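수집용 핸드 그리퍼 Willo 제품 안내 및 안전 관련 공지 (5월 개정)

# Willo 핸드헬드 그리퍼 세트

제조·공급: Etix
적용 소프트웨어: Voicu 추적 모듈
적용 대상: 좌·우 한 쌍으로 출고된 전 제품

Willo는 작업자가 양손에 하나씩 쥐고 물체를 집거나 옮기는 동작을 기록하기 위한 핸드헬드 그리퍼입니다. 기록된 손끝 궤적은 Voicu 추적 모듈을 거쳐 양팔 로봇의 동작 데이터로 변환됩니다. 본 페이지는 제품의 기본 사양과 함께, 마커 큐브 고정부에서 확인된 결함과 그에 따른 조치 사항을 안내합니다. 이미 제품을 사용 중인 기관은 「3. 결함 내용」부터 확인하여 주시기 바랍니다.

## 1. 제품 구성

- 그리퍼 본체(좌·우)
- 교체형 핑거팁
- 마커 큐브(좌·우 각 1개, 식별 번호가 서로 다름)
- 연결 케이블
- 보정용 받침대
- 사용 설명서 및 점검 기록지

좌측용과 우측용 마커 큐브는 외형이 같으나 패턴이 다릅니다. 두 큐브를 바꾸어 장착하면 Voicu에서 좌우 궤적이 뒤바뀐 상태로 저장되며, 이 경우 별도의 경고가 표시되지 않습니다. 장착 후에는 반드시 설정 화면에서 좌우 식별 번호를 대조하십시오.

## 2. 기본 사양

| 항목 | 내용 |
|---|---|
| 사용 방식 | 양손 파지, 실내용 |
| 위치 추적 | 큐브형 사각 마커 인식 |
| 최대 파지 하중 | 500 g |
| 핑거팁 점검 주기 | 개폐 2,000회 |
| 연결 | 유선 |
| 보관 | 직사광선이 닿지 않는 건조한 실내 |

최대 파지 하중은 핑거팁이 물체와 평행하게 접촉한 상태를 기준으로 합니다. 물체를 비스듬히 집거나 핑거팁 끝부분만으로 들어 올리는 경우에는 이 수치를 적용할 수 없습니다. 안경집, 필통, 소형 파우치와 같이 바닥면이 얇고 표면이 매끄러운 물체는 하중 범위 안에 있더라도 파지 중 회전할 수 있습니다.

## 3. 결함 내용

Stiltby 시험실에서 진행한 장시간 사용 시험 도중, 우측 그리퍼의 기록 궤적이 실제 손의 위치와 어긋나는 현상이 보고되었습니다. 해당 기록을 재생한 로봇은 낮은 탁자 위의 물체에 접근하면서 목표 높이보다 17 mm 아래로 내려갔고, 핑거팁이 상판에 부딪힌 뒤 보호 정지 상태로 전환되었습니다. 인명 피해는 없었으며 핑거팁과 탁자 상판이 손상되었습니다.

조사 결과 원인은 마커 큐브를 본체에 고정하는 클램프의 풀림으로 확인되었습니다. 클램프가 풀리면 큐브는 본체에서 떨어지지 않은 채 조금씩 기울어집니다. 카메라는 기울어진 큐브를 정상적으로 인식하므로 추적 상태 표시는 녹색을 유지하고, 손끝 위치의 계산값에만 오차가 누적됩니다. 작업자가 육안으로 알아차리기 어려운 까닭이 여기에 있습니다.

풀림은 다음 조건에서 더 빠르게 진행되었습니다.

- 그리퍼를 큐브 쪽이 바닥에 닿도록 내려놓는 경우
- 케이블이 당겨진 상태로 팔을 뻗는 경우
- 핑거팁을 탁자나 선반에 반복하여 부딪히는 경우
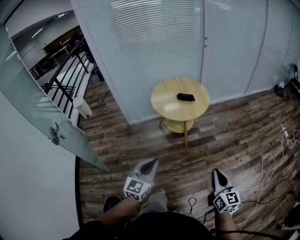 Stiltby 시험실에서는 클램프를 다시 조인 뒤에도 보정을 새로 하지 않으면 오차가 그대로 남더라는 의견을 전해 왔습니다. 나사를 조이는 작업만으로 조치가 끝났다고 판단하여 오후 기록을 이어 갔다가 해당 분량을 모두 폐기하였다고 하며, 조임과 보정을 하나의 절차로 묶어 설명서에 명시해 달라고 요청하였습니다.

당사는 이 의견을 받아들여 아래의 조치 절차를 개정하였습니다. 종전 설명서의 클램프 조임 항목은 더 이상 유효하지 않으므로 본 페이지의 절차를 우선하여 적용하십시오.

## 4. 사용 기관의 조치 절차

1. 기록을 중지하고 그리퍼의 전원을 끕니다.
2. 핑거팁이 위를 향하도록 본체를 잡고 큐브를 손가락으로 가볍게 밀어 봅니다. 움직임이 느껴지면 해당 제품의 사용을 중단합니다.
3. 클램프 나사를 완전히 푼 다음 큐브를 기준 홈에 맞추고 다시 조입니다. 풀린 위치에서 그대로 조이지 마십시오.
4. 그리퍼를 보정용 받침대에 올리고 Voicu의 「팁 위치 보정」을 실행합니다.
5. 보정 후 표시되는 잔여 오차가 3 mm 이하인지 확인합니다. 이를 초과하면 4번 절차를 한 번 더 실시하고, 결과가 같으면 기술지원 창구에 접수합니다.
6. 점검 기록지에 좌·우 결과를 구분하여 기재합니다.

마지막 정상 보정 이후에 저장된 기록은 로봇 재생에 사용하지 마십시오. 학습용으로 이미 변환된 자료가 있는 경우에는 원본과 변환본을 함께 분리 보관하여 주십시오. Voicu의 재계산 기능으로 복구할 수 있는 것은 큐브의 기울기가 기록 내내 일정했던 경우에 한하며, 서서히 기울어진 기록은 복구 대상이 아닙니다.

## 5. 작업 공간에 관한 주의

결함 조사 과정에서 클램프와 직접 관계가 없는 사항도 일부 확인되어 함께 안내합니다.

**케이블.** 작업자의 발과 무릎이 움직이는 범위에는 케이블을 두지 않아야 합니다. 양손에 그리퍼를 쥔 작업자는 넘어질 때 손으로 몸을 지지할 수 없습니다. 연결 케이블은 팔을 끝까지 뻗은 자세에서도 여유가 남도록 배치하고, 바닥의 전원 케이블과 교차시키지 마십시오.

**유리와 반사면.** 유리 칸막이나 광택이 있는 면을 마주하고 작업하면 반사된 마커가 추가로 인식될 수 있습니다. 추적 화면에 동일한 식별 번호가 둘 이상 표시되면 기록을 중지하고 작업 방향을 바꾸십시오.

**낮은 탁자.** 앉은 자세로 낮은 탁자에서 작업할 때에는 팔이 큐브를 가리기 쉽습니다. 마커가 가려진 구간은 Voicu가 앞뒤 위치를 이용하여 추정하므로, 물체에 접촉하는 순간이 이 구간에 포함되지 않도록 하십시오.

**로봇 재생.** 새로 저장한 기록은 저속으로 먼저 재생하고, 재생 중에는 로봇의 동작 범위에 들어가지 마십시오. 비상정지 버튼은 재생을 시작하는 사람이 손을 뻗어 누를 수 있는 위치에 두어야 합니다.

## 6. 개선 부품 공급

개선형 클램프는 풀림 방지 와셔와 위치 결정 핀이 추가된 구조입니다. 기존 본체에 그대로 장착할 수 있으며, 등록된 사용 기관에는 좌·우 한 벌을 무상으로 공급합니다. 교체 후에도 「4. 사용 기관의 조치 절차」의 4번부터 6번까지를 빠짐없이 실시하여야 합니다.

개선 부품이 도착하기 전까지는 매 작업 시작 전과 그리퍼를 떨어뜨린 직후에 큐브의 고정 상태를 확인하십시오. 접착제나 테이프로 큐브를 고정한 제품은 기준 홈이 손상될 수 있어 무상 공급 대상에서 제외됩니다.

## 7. 접수 시 필요한 정보

- 본체 하단의 제조 번호(좌·우 모두)
- 사용 중인 Voicu 버전
- 최근 보정 결과 화면
- 로봇 재생 중 충돌 또는 보호 정지 발생 여부
- 점검 기록지 사본

충돌이 발생한 제품은 분해하지 말고 케이블만 분리한 상태로 보관하여 주십시오. 회수가 필요한 경우 Etix 기술지원 창구에서 포장재와 회수 절차를 별도로 안내합니다.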